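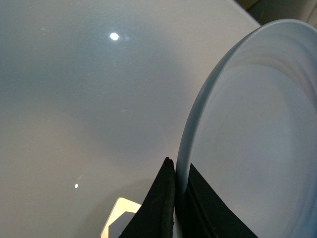
Week 6 handout: Reading claims about breakfast

Bring this to section. The Darmont and Usmani readings are in the course packet, and you should have both of them marked up before you arrive.

"Breakfast is the most important meal of the day" is a sentence most of us heard before we could read. Ask what it means and it gets slippery. Important for what? Weight, grades, mood, blood sugar? Each of those needs its own evidence, and the slogan borrows from all of them at once.

Start with the Darmont survey. It covered 2811 adults and found that people who ate breakfast on most days weighed less than people who skipped it. Fine. But the breakfast eaters also smoked less, slept longer and earned more. The authors say they "adjusted for lifestyle." Look at the table and see what they adjusted for: age, sex and smoking. Sleep was left out, and so was income. I would not bet lunch money on that result.

A second problem is how breakfast was measured. The form asked, "Do you usually eat breakfast?" and gave two boxes. A person who has a slice of toast at 6 a.m. and a person who has pancakes at 11 both tick yes. Coffee with a lot of milk could go either way – the form doesn't say.

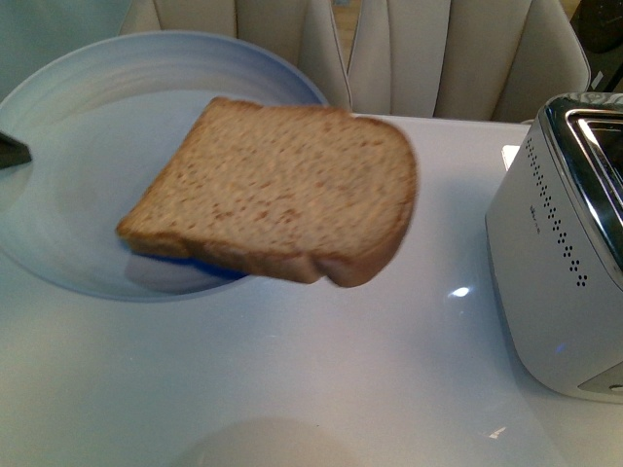 Now the Usmani trial, which at least assigned people to groups. It began with 292 volunteers in Zelville, half told to eat before 9 a.m. and half told to wait until noon. After 16 weeks the difference in weight was too small to tell from chance. Before you cheer for the skippers, check who was left: 123 people finished. We don't know why the others quit, and the paper gives that one line.

The Arnau school study is weaker still. It had 46 students, one school, no comparison group, and test scores reported by the same teachers who ran the program. It is also the one that gets quoted on cereal boxes.

For section, write a paragraph on each:

What would you have to measure to separate breakfast from sleep?

Who is likely to drop out of a trial that bans food until noon, and which way would that push the result?

Rewrite the Arnau headline, "Breakfast Boosts Scores," so that it claims only what the study can support. Twelve words at most.

Skip the personal stories about what you eat in the morning. I get a stack of those every year.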